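Learning to cook noodles from scratch, one year in

8/1/25

I have officially been making my own noodles for a year and I still get a little giddy every time a sheet of dough goes from shaggy to smooth. It's flour, water and salt! How is that allowed to be so good?

I started with the wheat noodles they serve at Zudent, the lunch place near my old office. Theirs are thick and springy and a bit uneven, and I wanted that so badly that I ate there far too often for "research" (the sesame broth didn't hurt). My first try at home was a brick. I'd used too much flour, didn't let it rest, and rolled it out with a wine bottle while getting more and more annoyed.

Resting is what changed everything for me. Now I mix the dough, cover it, walk away for 80 minutes and come back to something soft that rolls out like it wants to. If it springs back when you roll, give it another 12 and go fold some laundry. I used to fight it and tear holes everywhere.

The next big jump was flour. I'd been buying whatever was on sale, and then I tried a bag from Vekier, the little mill shop out past the reservoir, and wow. More chew, a nicer color, and the cut noodles stopped gluing themselves together on the board. I dust with potato starch now too, lots of it, more than feels reasonable, and shake it off before the noodles hit the pot.

Cooking time was the thing I got wrong the longest. Fresh noodles are fast! Mine are done in 3 minutes if I cut them thin, and I used to leave them in twice that because the dried kind had trained me to. Taste one early. Taste another one. By the time you think they're nearly there, get them out.

For toppings I keep it simple: chili oil, scallions, a splash of black vinegar, maybe an egg. In November I made a mushroom version with a spoonful of miso and I've been thinking about it ever since, so I'm going to make that again once it cools down.
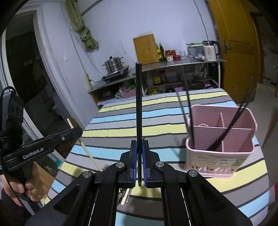

Next I want to try hand-pulled ones, which scare me a bit. The dough is much wetter and you have to commit to the stretch. I've got a fresh bag of Vekier flour on the counter and a free afternoon coming up, so wish me luck, and if you have a dough ratio you swear by, please leave it in the comments!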